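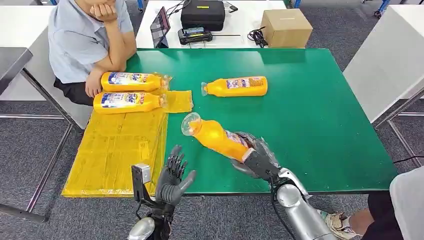 Datasets > Household Goods > Tridside Bottle Set

Tridside Bottle Set: README

Saturday, June 23, 2018
Prepared by Xiuying Qian and Biljana Radulović

The Tridside Bottle Set is a collection of still images and written annotations concerning plastic bottles laid on a tabletop. It is intended for the study of how similar containers are told apart when they differ chiefly in position and in the direction of the cap. The bottles are recorded lying down, a position in which a label is seldom legible in full; on the two bottles at the left of the green table, for instance, the large blue and yellow lettering can be read only as "ide." Partial readings of this kind are retained in the annotations exactly as they appear and are not completed by the annotator.

Contents

The release holds over 2,000 images in 36 folders. Each folder corresponds to one arrangement of the table and contains the images, a plain text annotation file, and a short note on the arrangement. File numbering restarts in each folder. Numbers do not indicate the order in which arrangements were made, and users should not infer a sequence from them.

The set is divided into two parts, named Tollmont and Jekano. Tollmont contains arrangements on a bare tabletop. Jekano contains arrangements in which a second material, such as plastic sheeting, covers part of the surface. The division was made for convenience in filing. It is not a training and test split.

Annotation fields

bottle_index: An integer assigned from left to right within an image. The index is not carried from one image to the next.

posture: One of upright, lying, tilted, or held. A bottle that is grasped clear of the table is recorded as held, whatever its angle. A bottle that is touched while resting on the table is recorded as lying.

cap_direction: The direction in which the cap points, stated from the viewpoint of the image. Accepted values are left, right, up, down, and the four diagonals.

label_text: Any characters that can be read without guessing. The field is left blank when no character is certain.

label_colors: Printed colors in order of area, separated by commas. The color of the bottle itself is entered under body_color.

support: The material directly beneath the bottle. The usual values are table and sheet. Where a bottle rests on both, the value is mixed.

neighbor: The index of any bottle lying alongside, with no other object in between. Two bottles in the center of the table with their nozzles both pointing left are entered as neighbors. The bottle resting on the yellow sheet, with its nozzle pointing right, is entered separately with the support value sheet.
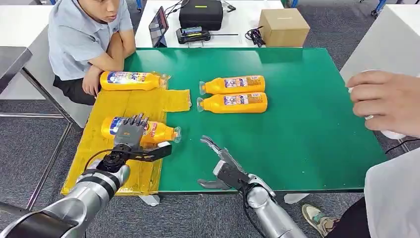 Colors and Materials

Bottle color proved to be the least consistent field in the first round of annotation. The same body was entered as orange by one annotator and as yellow by another. Both entries are accepted in this release. A combined value, yellow-orange, was added in March and should be used in new work. Earlier entries have not been rewritten.

Caps and nozzles that admit light are recorded as clear. The annotation does not state whether a bottle is full, partly full, or empty, and the images should not be used to estimate contents. Yellow plastic on the table is recorded as sheet whether it lies flat or is crumpled. Creases are not annotated.

People

Persons seated or standing at the table may appear in the images. They are not identified, and no annotation field describes them. Users are asked not to attempt identification or to publish crops centered on a person.

Known Limitations

Values in cap_direction are less reliable for diagonal positions. Labels are read by eye at full size, and small print is frequently omitted. Neighbor entries in the Jekano part were checked once; those in the Tollmont part were checked twice.

Corrections

Corrections should be addressed to Biljana Radulović and should give the folder, the file number, the bottle_index, and the proposed value. Accepted corrections are listed in the change file of the next release.

Related items
Xue Label Reading Guide
Tollmont Part: Folder List
Jekano Part: Folder List
Tridside Bottle Set: Change File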